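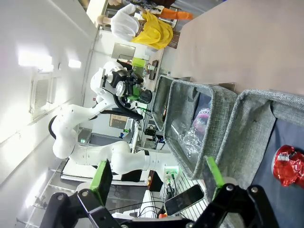
Page 3

Software meeting, September - notes

My turn to take notes again, so apologies to anyone who wanted them tidy. I got in a few minutes after the start and missed the bit about parking.

Sorting task

We spent most of the first half on the three-basket sort. The bottle and the snack wrapper are both fine now as far as the planner is concerned, and the phone is the one we keep arguing over. The dark glossy screen throws off our depth estimate, and the tilt makes it worse, because the grasp module still likes to assume that flat things lie flat. I showed my patch, which fits a plane to the bezel and ignores the screen completely. People liked it more than I expected! One objection, and a fair one: it falls over when a finger pad covers two of the corners. I'm going to try using the last good fit for as long as the gripper stays closed. Agreed to leave it behind a flag until next meeting.

There was also a long side conversation about whether a crumpled wrapper should have a pose at all. I say no, just give me a blob and a height. The perception folks want to keep the pose field so the message type doesn't change. We kept the field. I'm still grumpy about it, please put that in the record (I'm the one writing the record, so it's in).

Two arms, one table

The shared workspace lock is the real news. Up to now each arm's planner treated the other as a frozen obstacle, so if one was bent over the baskets the other would plan right around a pose that was already out of date. The Jendarberg branch swaps that for a short reservation: an arm asks for a volume and a time slice, and the other one replans or waits. Default slice is 200 milliseconds. We ran 80 replayed episodes through it and got no overlaps, though the waiting looks silly in places - both arms politely holding still while the log fills up with requests. Somebody called it the doorway problem and now that's the name of the ticket.

Decision: merge Jendarberg once the tie-break rule is in. Lower arm ID goes first. Yes, it's crude. We can be clever later.

Wrist camera and rotation

The wrist view comes in a quarter turn off from the table frame, and we have been fixing that in three different places in the code, which is how last month's sideways labels happened. From now on it gets corrected once, in the camera driver, and every other rotate call comes out. I took the job of hunting them down. If your branch has its own rotate call, please tell me before I find it.

We also talked about bright ceiling lights getting into the wrist view and pulling the exposure around. Plan is to meter on the lower middle of the picture only. The green finger pads stay masked out of segmentation, same as before, but the mask has to move with the finger opening and right now it doesn't.

Logging

Zinchenko (our log viewer, for the new folks) chokes at 3000 messages per episode. The longest one we have is 3065, so we're only just over, and the quick fix is to page the timeline. The proper fix is to stop logging joint states twice. We're doing both, quick one first.

Flanotov hasn't been touched since the calibration rewrite. Anyone still importing from it should say so in the channel, otherwise it goes to the archive.

To do

Me: bezel fit with the closed-gripper fallback, and the rotate hunt.
Planning: tie-break rule, then merge.
Perception: moving mask for the finger pads, metering window.
Tooling: timeline paging, duplicate joint states.
Everybody: read the Wodstead interface draft before next time - it's short, and the part on error codes needs opinions.

Next meeting same room, 10:30. We ran over by a lot, so the simulator question is first on the list.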